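The Long Life of a January Lemon

The winter citrus comes into Skesside on the early ferry, and if you get down to the harbor market before the bakery opens you can smell it from the top of the steps. There are crates of blood oranges and knobbly bitter ones for marmalade, mandarins with the leaves still on, and lemons. So many lemons! I went last week meaning to buy two and came home with a bag so heavy I had to change hands on the hill.

I have been a little in love with winter citrus for years, and I think it's because of the timing. Everything else in the market in January is brown or has been in a cellar. The carrots are fine, the cabbages are fine, the potatoes are getting whiskers. And then there's this ridiculous heap of yellow and orange, at its very best in the worst month of the year, when the light goes by mid-afternoon and you've eaten soup for nine nights running.

The market has 110 stalls in summer and far fewer now, but the citrus sellers stay right through until spring. My favorite is Ferri, the long stall under the green awning by the fish scales, where they let you scratch the rind with a thumbnail before you buy. (Ask first. I learned that the embarrassing way.) A good lemon gives off its smell right away. It should feel heavy for its size, and the skin should have a fine grain to it. Big puffy ones with thick, bumpy skin are lovely for candying but stingy with their juice.

Then there's the question of where to keep them. I grew up with lemons in a blue bowl on the table, and I still put a few out, purely for the pleasure of looking at them. In a warm kitchen, though, they go hard in a week or so. The cold is kinder. In a closed bag in the refrigerator a lemon will stay juicy for weeks, and you only have to remember to take it out a little before you need it, then roll it under your palm on the counter until it softens.

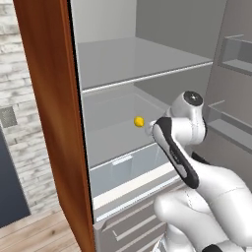

A lemon and an open refrigerator, in a computer rendering.

The marmalade people will tell you none of this matters, because their fruit goes straight into the pan. Skesside takes its marmalade seriously. There's a show every winter in the old net loft, held this year on Sun 22 January, and 302 jars were entered, lined up on trestle tables with the windows behind them so the light came through. I walked up and down for an hour and was perfectly happy. Some were as pale as straw and some were nearly black, and there was one with whole slices of lemon pressed flat against the glass that I would have stolen if I were a worse person.

What surprised me was how many of the winners were plain. The top jar in the open class was bitter orange, lemon and sugar, cut thick and cooked slowly, with a set that shivered when the judge tipped the spoon. It came from Floldale, up the valley, where they swear by soaking the peel overnight and then for another night after that. I tried it at home over the weekend and they're right. The peel goes silky, and the bitterness settles down and behaves itself.

If you don't have the patience for marmalade, salt your lemons instead. It's the easiest preserve I know. Cut the fruit almost into quarters so it holds together at the base, pack as much coarse salt inside as it will take, then push everything down hard into a clean jar until the juice rises over the top. Add more juice if you need to. Leave it a month, turning the jar whenever you walk past. You eat the rind and scrape away most of the flesh, and a spoonful of it chopped up will wake up a pot of beans like nothing else.

At Irorska, the little dining room above the chandlery, they stir it through butter and melt it over roast leeks, and I have ordered that dish on three visits in a row while fully intending to try something new. They also do a lemon pudding that separates as it bakes, with sponge on top and a sharp, loose custard underneath. It arrives in the dish it was cooked in, far too hot, and you burn your mouth because waiting is out of the question.

My own bag is half gone now. Some went into a jar with salt, four went into curd, one went into a hot drink for a cold I may or may not have had. The squeezed halves I freeze, rind and all, and grate straight from the freezer over pasta or fish or porridge with honey (try it!). The next boat is due on Thursday with the first of the bergamots, and I've already cleared a shelf.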